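Section 4. Opening the tower and servicing the drive bay

12 shares | 3 comments

This section covers the desktop towers that come through the Bralberg workshop for drive replacement, card removal and general inspection. Read section 3 (power-down and asset tagging) first. The steps assume a mid-size tower with a removable side panel, a metal drive cage and tool-free drive caddies. Small form factor machines are covered in section 6.

4.1 Before you start

Check that the job sheet matches the asset tag on the tower. If the numbers differ, stop and return the unit to intake. Do not correct the tag by hand.

You will need:

- a number 2 Phillips screwdriver with a shaft at least 6 inches long
- a grounded wrist strap
- a parts fixture for drives and cards
- a soft brush and a lint-free cloth
- antistatic bags, one for each part that leaves the bench
- the replacement drive, still sealed

Replacement drives are held in the Zamby cabinet next to the intake shelf. Sign the drive out on the cabinet log and copy its serial number to the job sheet before you break the seal. A drive with a broken seal cannot go back into the cabinet, even if it was never fitted.

CAUTION: Disconnect the power cord before you open the case. Switching the machine off at the front button leaves standby voltage on the board. After the cord is out, hold the power button down for 10 seconds to drain what is left.

CAUTION: Never open the power supply unit itself. A faulty supply is replaced whole.

4.2 Positioning the tower

1. Remove all external cables, including network and display cables. Note any that were screwed down.

2. Lay the tower on its side on the metal work table with the removable panel facing up. The front of the tower should face you if you are working on the drive cage. For work on the rear connectors, turn the unit the other way.

3. Check that the case sits flat across the slats and does not rock. If a rubber foot has dropped into a gap, shift the tower until all four corners are supported.

4. Put the parts fixture to the left of the case. Leave a hand's width between them so that the panel can be lifted clear without touching a stored part.

5. Clip the wrist strap to the grounding stud on the table, then to your wrist. Do not clip it to the painted outside of a case. Paint insulates, and the strap will do nothing.

NOTE: The slatted surface lets dropped screws fall through. Keep the catch tray in place under the table and empty it at the end of each job. Screws from the tray go into the mixed bin, never back into a machine.

4.3 Removing the side panel

1. Release the panel latch or remove the two thumbscrews at the rear edge, depending on the model.

2. Slide the panel back until it stops, then lift it straight up. If it catches at the front, push it back down and slide again. Prying at the front edge bends the tabs.

3. Store the panel upright in the rack. Panels laid flat on the floor get stepped on.

4. Look for loose parts before you put your hands inside. A screw resting on the motherboard must be removed first, with a plastic tool or tape.

5. Brush dust away from the fan openings and the perforated areas of the chassis. Brush outward, away from the board. Compressed air is used only at the Bhutto dust cabinet, never at the open bench.

4.4 Setting out the parts fixture

The fixture is a gray plastic block with raised tabs and recessed pockets. It holds parts on edge so that labels can be read without handling them.

1. Wipe the pockets with the lint-free cloth. Grit in a slot will score the edge of a card.

2. Place each 3.5-inch drive upright, in its caddy. Do not take the drive out of the caddy to store it.

3. Place expansion cards vertically, with the metal bracket on. Hold the card by the bracket and the top edge. Do not touch the gold contacts.

4. Keep one slot free for the next part you expect to remove. If every slot is full, bag and label a part before continuing.

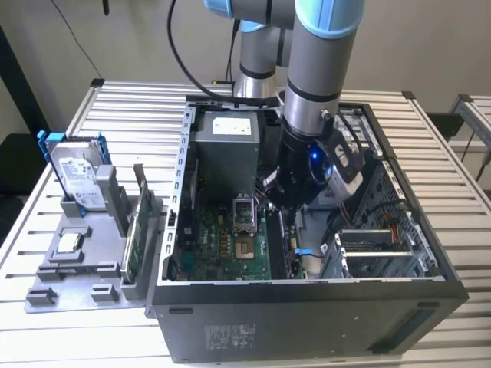 Parts that belong to the customer and parts that belong to the workshop must not share a fixture. If a job needs both on the bench at the same time, use a second fixture and mark it with a Lovia tag. Lovia tags are orange, reusable and numbered 1 to 200. Write the tag number in the remarks box on the job sheet and strike it out when the tag goes back on its hook.

4.5 Removing a drive

1. Find the drive cage and identify the drive to be removed. In a machine with more than one drive, follow the data cable back to the board and read the port marking. Position in the cage does not tell you which drive holds the operating system.

2. Unplug the data cable. Most have a metal clip that must be pressed in while you pull. Hold the plug – never the cable.

3. Unplug the power connector. These are often tight. Rock the connector gently along its long side and keep your other hand on the cage to steady it.

4. Move the wires that run near the cage out of the path of the drive. Tuck them toward the board side, clear of any fan.

5. Squeeze the caddy tabs together and slide the caddy out of the bay. If it stops partway, check for a wire caught behind it before you pull harder.

6. Support the drive as it clears the cage. The last part of the travel is where most drives are dropped.

7. Stand the drive and caddy in the fixture with the label readable.

8. Compare the drive serial number with the job sheet. Initial the box.

CAUTION: Do not rest a drive on the motherboard, the memory slots or the top of the power supply, even for a moment. The underside of a drive has exposed contacts, and the housing is heavy enough to damage a connector.

NOTE: Some cages use a hinged bracket that has to come out before the lower bay can be reached. Lift the bracket clear in one vertical movement. Tilting it brings the lower edge into contact with the memory slots. Store it on the table, not in the fixture.

4.6 Checks on the open board

These checks are done while the drive is out and access is good. They are visual only.

1. Memory slots: the retaining latches must move freely and must not be cracked. If modules are fitted, confirm that the latches are fully closed. If the slots are empty, look along each one for dust or debris.

2. Processor socket: if no processor is fitted, do not touch the contacts and do not let a cable drape across the retention bracket. Fit a socket cover if the board is to stay open past the end of the job.

3. Capacitors: tops should be flat. A domed top or a brown crust at the base is a reject. Write "CAP" and the board marking on the job sheet.

4. Power supply: read the label on the unit and copy the wattage and part number. Check that the label has not been covered or swapped.

5. Wiring: look for nicks, crushed insulation and heat marks, especially where wires pass close to the sheet metal of the cage.

6. Regulatory label: confirm that it is present on the case and legible. A missing label is recorded but does not stop the job.

4.7 Fitting the replacement drive

1. Open the sealed bag at the bench with the wrist strap on.

2. Spread the caddy rails slightly and seat the drive so that the pins enter the holes on both sides. The connector end of the drive goes to the open end of the caddy.

3. Press the rails inward. There should be no movement between drive and caddy. If there is, a pin is outside its hole.

4. Slide the caddy into the bay until both tabs click. Pull gently to confirm.

5. Connect power first, then data. Both connectors are keyed and fit one way only.

6. Route the wires as they were found. A wire must not touch a fan blade or lie across the top of the cage where the panel will press on it.

7. Refit any bracket or card removed for access. Expansion card brackets must sit flush with the rear of the chassis before the retainer is closed.

4.8 Closing up

1. Check the fixture. It must be empty except for parts being retired. If a part remains that is not on the retired list, the machine is not ready to close.

2. Bag and label retired parts. Drives for data destruction go in the locked bin and are never left on the bench over a break.

3. Lower the side panel with its tabs over the slots, slide it forward and secure it. Do not force it. A panel that stands proud at one corner usually has a cable under it.

4. Remove the wrist strap, stand the tower upright and reconnect power and display for the test in section 5.

4.9 Common faults after closing

No drive detected: open the unit and reseat the data cable at the board end. If the drive is still missing, move the cable to a second port and note the change.

Rattle when the tower is tilted: a loose screw or an unseated caddy. Do not apply power until it is found.

Fan noise that was not there before: a wire is touching a blade. Disconnect power and repeat step 6 of 4.7.

Beep codes at start: a memory module has been disturbed. Reseat the modules one at a time. The code table is in appendix B.

Machine does not start at all: check the cord and the rear switch on the power supply, then the main board connector. If these are good, return the unit to intake with the sheet marked "PSU/board" and take the next job.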